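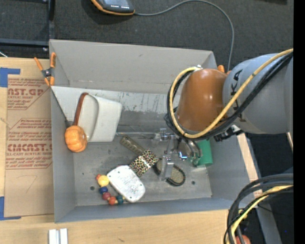
Fig. 1. Gray bin on a wooden tabletop, with a small orange pumpkin inside.

Handout 2: Sorting a mixed bin
Household Organizing, evening section
Mar 2, 2024

Hi all! Last week we did shelves, and I promised we'd get to bins, so bins it is. I love a big open bin (I have far too many of them at home) but they do turn into little museums of stuff if you let them. Read this before class and bring a pencil, we'll be scribbling on it.

What I mean by a mixed bin

A mixed bin is any container holding things that don't belong together by use, size or season. Have a look at Fig. 1. There's a little pumpkin with ribbed sides in with something off-white that has rounded corners, and over by the right wall there's a green cylinder shape. You've also got beads on the left. If I asked you for one label to cover that lot, you'd probably write "misc", and I'd cross it out!

Shape of the bin

Tall flared walls are great for bulky things and pretty bad for tiny ones. Beads on a wide floor go wherever they like, so in this class small pieces get a jar or a lidded tub before they go into anything large. Also look at the floor of your own bin at home. The one in Fig. 1 has two small round holes in it, and I'd want to know about those before I poured a bag of seed beads in there. A sheet of card cut to size does fine as a liner.

The sort itself

Clear a patch of table next to the bin, bigger than you think you need. Take out the large items first and stand them at the back. Small loose pieces come last, and please scoop them with a dustpan or a bit of folded card, your fingernails will thank you.

Then make piles by when you'll want the thing next. Seasonal decorations go together, so a pumpkin can share with the December box as long as the box says so on the lid. Craft pieces go with craft pieces. Anything you can't place goes on the "ask" tray, and the ask tray gets emptied before you go home (yes, I check).

Give yourself 18 minutes for a bin this size. Set a timer. If you're still dithering when it rings, put the rest on the ask tray and move on.

Labels

We'll use the Luleo card tags and the Kirkari pens from the supply drawer. Write the contents, then the season, in that order. Capital letters, big ones! Small writing on a bin with sloping walls is a pain to read from standing height.

For next time

Sort one mixed bin at home and write down what was in it, everything, even the rubber bands. If your list goes past 100 items you can stop there and bring it in as is. Half a page on what you moved and where is plenty. Shelf worksheets from last week are still due, and I have spare copies in the Doken folder by the door.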